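26 December 2025
Paper notebook, continued from the October pages

Quiet in the building, so I used the morning for the sizing trials that were left open. Obinna Uzor is away until after the holiday and he asked me to write the steps more fully than I usually do, so that he can repeat them.

The question is still the same one. The cotton sheets for the Murnow ledger repairs drink too much water when we put the paste on, and the edges of the repair swell and leave a hard line. I want a light gelatine size which keeps the paste near the surface, but the sheet must stay soft enough to turn with the old leaves.

Made three baths from the Vavex gelatine. Soaked the granules in cold water for 60 minutes, then warmed them slowly in the double pan. I did not let the pan boil. Last time I was impatient and the bath had a smell which I did not like, and the sheets from that day are a little yellow now. Those are in the lower drawer with a pencil cross, please do not use them for anything.

Bath A was the weakest, bath C the strongest. Nine sheets in each, put in one by one, turned once, then lifted on the polyester and laid on felts. Sheet 4 of bath B tore at the corner when I lifted it. My mistake, I took it by the corner and not by the long edge. I kept it for the water drop test.

Drying on the north side racks, window closed. I would like to have slow drying with this weather, and the light was also good for looking at the surface colour against the standard card, soft and without hard shadows.

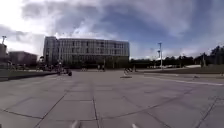 Cloud over the square, some blue between.

Water drop test on dry offcuts, one drop from the small pipette, time until the shine is gone:

Unsized – gone before I could start the watch properly
A – 9 seconds
B – clearly longer, but two offcuts did not agree, must repeat
C – the drop was still sitting there when I went to rinse the brushes

C is too much. The sheet rattles when I shake it and the fold shows a white line. For a book which people will open I do not want this. A is perhaps enough for the thin leaves at the front. For the cover leaves I believe in something between A and B, but I want to see the repeat of B first.

Paste adhesion on A: good. Two test strips peeled by hand after pressing, and the fibres came away with the paste, as they should.

Hauwa Adebisi wrote that the Hometham mill can send more of the same cotton, batch 758, but the next batch will have a different beating time. Then our numbers would not be valid any more and we start again. I answered that we take what they have of 758. She should also ask if the sheets can be sent flat. The last parcel came rolled and it took me too long to relax them.

To do
Repeat B, new offcuts, both directions of the grain
Write the bath strengths on the jars and not only on the lids (lids were exchanged once already)
Return Thái's bone folder, the long one
Order felts, the two oldest leave hairs on the sheet
Ask Obinna if he wants the folding test before or after pressing – I did it after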